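Jan 29, 2024

Slept badly and got up before the alarm, so I had the kitchen to myself for a good hour, which I love in winter. I made the strong coffee and decided that today would be the day for the junk drawer. Etenesh has been asking since August, very sweetly, and each time I've told her it was next on my list.

Well, I pulled the whole drawer out and carried it to the table, and oh my, the things we keep! Takeout menus from Panow (they closed two summers ago), a birthday candle shaped like a 5, keys to the Aguirre Street apartment that we should have handed back years ago. I got quite lost in an envelope of old receipts, one of them for 229 dollars with no hint of what we bought. I sat there with it until my coffee went cold.

Under all that paper was Dad's layer, as I think of it, the bits from when he was still fixing everything in the house himself. I can't throw those out without asking somebody who knows, so I brought out the big green tray to sort them into.

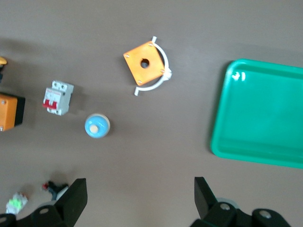
The breaker with the two red switches I'm keeping, that much I've decided, and the light blue button too, mostly for the color. The orange plate with the white curved piece has me stumped. Aldana Vergara next door might know, she rewired her own porch, and I owe her a visit anyway and half a lemon cake.

Soup for supper, the lentil one. Etenesh called at seven and I told her the drawer was nearly finished. I still have to find a box for the batteries, and call the dentist tomorrow before ten.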